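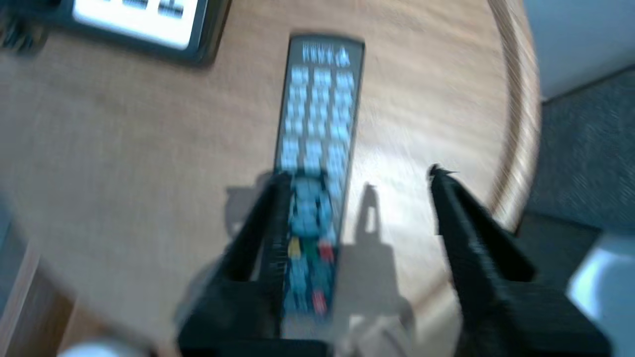

Figure 2. A remote control with a dense grid of buttons and a directional pad, on a round wooden table.

4.2 Where the remote lives

Every household in the study had a view on where the television remote belonged, and hardly any remote was ever found there. We asked 36 households in Pemik and Grornholm to keep a diary of lost objects through January. Keys came first, as anyone who owns keys would expect. The remote came second, and produced by far the longer entries.

Participants drew a firm line between a remote that was lost and one that was "somewhere". The second kind did not count, and several diarists crossed out entries once the thing had been found under a cushion, on the grounds that it had been there all along. We restored these entries. Of the 74 searches then on record, 39 ended on or inside the sofa, a result that will surprise few readers and that took us two months to code.

Blame was more interesting. Diaries kept by one person tended to name another person. Where two people in the same home kept separate diaries, the accounts of a single Thursday evening could differ on who had last held the remote, who had looked for it, and whether the television had been on at the time. Following Szulc's earlier work on shared kitchens, we treat such disagreement as part of the data – it would in any case have been hard to remove.

A few homes had tried a fixed place: a tray, a hook, in one case a knitted pocket tied to the arm of a chair. Fixed places worked well for visitors, who did as they were told. Residents used them for pens. One father in Grornholm described the tray as "where it goes when it's been found", and we have borrowed his phrase for the coding scheme, where it covers any spot that an object passes through only after a search.

Size and shape mattered less than we had assumed. Long remotes were lost as readily as short ones, and owners of the longest complained mainly that most of the buttons had never been pressed on purpose. Singhal coded these complaints separately, and they are taken up in Section 5.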